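## 4. Comparing two hand-held grippers on soft goods

Do this section before you believe any number on a spec sheet, ours included. The Dureck sheet promises a "secure hold on all common textiles". It doesn't say which textiles, or who decided they were common.

You'll need both grippers, a flat surface with a cloth on it, and a few garments of different weights. Allow 40 minutes.

1. Charge both units fully. A low battery makes the position log drift, and you'll blame the fingers for it.
2. Zero the opening width on each gripper with the jaws closed. Repeat after a warm-up of 3 minutes. If the two zeros disagree, write both down and keep the second.
3. Lay out one knit garment. Don't smooth it first. A flat, tidy sweater flatters every gripper we've tried.
4. Bring one gripper in from the side and take the end of a sleeve. Fold it back over the body and hold it there.
5. Line up the second gripper on the body, pads open, and stop short of the fabric. Check the live view for shadow before you close. 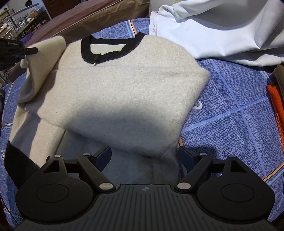
Lighting is where most comparisons go wrong, and the quick-start card skips it completely. Jaqueline Becerra ran this test twice at Gindale with the lamps moved in between, and got two different winners. A shadow like the dark band across the cream knit, just ahead of the fingertip pads, is enough to hide the creases you're aiming for. Move the lamp or move yourself, then start the step over.

6. Close slowly, until the pads meet resistance. Lift a hand's width and hold for a count of 2.
7. Note what you've picked up: one layer, several layers, or the cloth underneath as well. The logging software records all of these as a grasp, so its success rate isn't much use here.
8. Swap the grippers between hands and repeat from step 3.

> **Caution:** Keep loose threads and drawstrings clear of the linkage pivots. Switch off before you pull anything out.
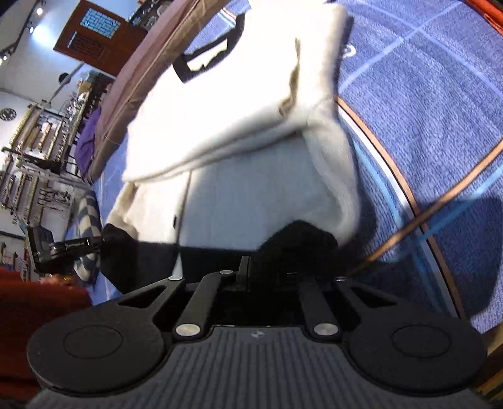 9. Repeat the whole run with a heavier garment and then a slippery one. Light-coloured, fuzzy knits are easy to hold and hard to see clearly up close, so don't let one of them stand in for the rest.

**Note:** Jacinto Bañuelos prefers to score each lift from the video afterward. I'd score on the spot and use the video to settle arguments. Either way, use the same person for both grippers.

**Note:** Drerholm replacement pads fit, but they change the closed width. Go back to step 2 after fitting them.

If the results come out nearly even, record a tie. Section 5 covers the wrist mount.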